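The Solness is showing movies again, and I got to sit in the good seats

If you've walked down Curavitz Street lately you've probably noticed the lights are on over the Solness. I noticed at 6:30 in the morning, on my way to get coffee, and I stood on the sidewalk grinning like a kid. The little movie theater has been dark for seven years. It opens for regular shows in August, and last week they let a few of us in early to try it out.

For anybody new to Terstead, the Solness is the narrow building between Berrada Bakery and the shoe repair place. It was one screen, always, and it smelled like butter and old carpet. I saw my first scary movie there and walked home in the middle of the street so nothing could grab me from the bushes. Half the people I talked to for this story had some version of that, and a couple of them wanted to tell me about first dates too (I have left those out, you're welcome).

The new owners are Loubna Hamdy and Rupert Bühler, who used to run a film night in the back of the bakery with a bedsheet and a borrowed speaker. They bought the building last spring. Hamdy told me they thought it would need a good cleaning and a new popcorn machine. Then they went up and looked at the roof.

"I cried in the car," she said. "Then I went back in and measured things."

The roof is done now, and so is the wiring, and the old seats are gone. I was a little sad about the seats until I sat in one of the new ones. There are 57 of them, dark red, with actual room for your knees! The old place squeezed in a lot more people than that, and if you were tall you watched the whole movie sideways. Bühler says they could have fit more in, and the bank would have liked it if they had, but he's six foot four and he got his way.

They kept the ticket window, which I'm thrilled about. You still have to bend down a bit to talk through the hole in the glass. The brass rail is the same one too, polished up, and the clock over the doors to the auditorium still runs fast. Hamdy had somebody look at it and was told a repair would cost more than a new clock, so fast it stays. Get there early by its time and you'll be early by everybody's.

The paint turned out to be the big argument. Bühler wanted dark green in the lobby, Hamdy wanted white, and they lived with sample patches for weeks before Hamdy won. I'm on her side. The lobby used to be a brown sort of cave, and white makes a small space feel like you can breathe in it. The auditorium itself is nearly black, as it should be.

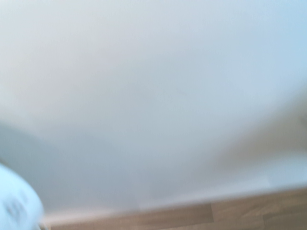 White wall, with a soft blue-gray shadow on the left.

Anyway, the movies. The plan is two shows a night and a matinee on weekends, with a mix of newer stuff and older stuff. Kyung-hwa Kwak is picking the films, and she's got strong opinions, so I'd expect some arguments at the counter. She's starting with a month of comedies. I asked if that was to get people in the door and she said no, she just likes them, and everybody's had enough gloom. There'll be a kids' movie every Saturday morning too, if they can get the heat and air sorted out for that hour of the day.

She's also leaving one night a month open for requests. There's a box by the ticket window with slips of paper and a pencil on a string. I put in three slips. I don't think there's a rule against that.

Tickets are $7 for everyone, any show, which made me want to hug somebody. Popcorn is extra and comes in two sizes. Butter is real butter, and you can ask for it in the middle as well as on top, so whoever thought of that has my vote for mayor. They're also selling almond cookies from Berrada, still warm if you catch the early show. Iman El Ouafi at the bakery told me she's adding a late batch just for the theater, and she seemed pretty pleased about the whole thing. She says foot traffic on the block dropped off badly when the Solness closed and she's been waiting for those lights ever since.

Now for the less fun part, parking. The lot behind the shoe repair place has 40 spaces and it's shared with the dentist and the laundromat. On a normal evening that's fine. On opening night it won't be. The city says the lot by the post office will be free after 5 p.m. through the end of August, and it's a short walk, so I'd just plan on that. Bikes can go in the rack outside the bakery. Please don't chain them to the brass rail (somebody already tried).

The front entrance has a ramp now, and there are wheelchair spaces in the middle row as well as at the back. Shaimaa Ouali, who lives around the corner and has used a chair since high school, came along to the preview and was frank with the owners about the restroom door, which is too heavy. Hamdy wrote it down while she was talking and says it'll be changed before they open. Ouali liked the middle row. "I've been watching movies from the back by the exit my whole life," she told me. "I can finally complain about sitting too close."

The preview itself was a short, some cartoons and the first reel of an old comedy that Kwak wouldn't let us finish. The sound was great. The picture was a touch dim on one side for the first few minutes, and Bühler ran up the stairs to fix it while we all pretended not to watch him go. Then it was fine, and the woman in front of me laughed so hard she dropped her cookie.

They're also selling a founders' card for $100. It gets you a year of matinees and your name on a small plaque in the lobby, and the money goes toward the sign out front, which still has two letters that won't light up. I'm thinking about it. My sister has already told me she's getting one and that she'll be bringing it up at dinner.

Tickets for opening week go on sale at the window at noon on the first of August. There's no online sale yet, so you'll have to go and bend down to the hole in the glass like the rest of us. Cash and cards are both okay.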